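About Hegarty Meeting Rooms
Last updated: July
3 min read

Hegarty provides meeting and study rooms by the hour or by the day to local firms, tutors and community groups. The house was opened under the direction of Tiburcio Ponce, who remains responsible for its furnishing and upkeep. It has 4 rooms, named Drirkar, Ollora, Natska and the Long Room, and together they seat 70 people.

Our approach to furniture is a plain one. Each room is arranged for conversation across a table, and we spend more on tables and seating than on decoration. In our principal discussion room the table is white and glossy, with grey upholstered chairs whose rounded backs are stitched in vertical channels. Guests often sit for a full afternoon, and the chairs were chosen with that in mind.
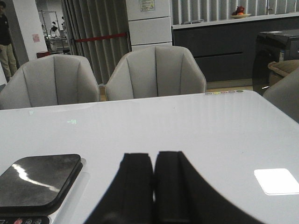 Tables are wiped down between bookings and chairs returned to their places. We ask hirers to allow five minutes at the end of each session for collecting papers and equipment. Anything left behind is labelled and kept at the front desk.

The Long Room is available for talks and small exhibitions. Its tables fold away, and it may be joined to Natska by opening the partition — notice is required, as the work is done by our own staff before opening.

Hegarty now receives about 200 bookings a year. Regular hirers may reserve a room up to five months ahead. Enquiries are answered at the front desk from 9 am, and visitors wishing to see a room before booking are welcome to call in during the morning.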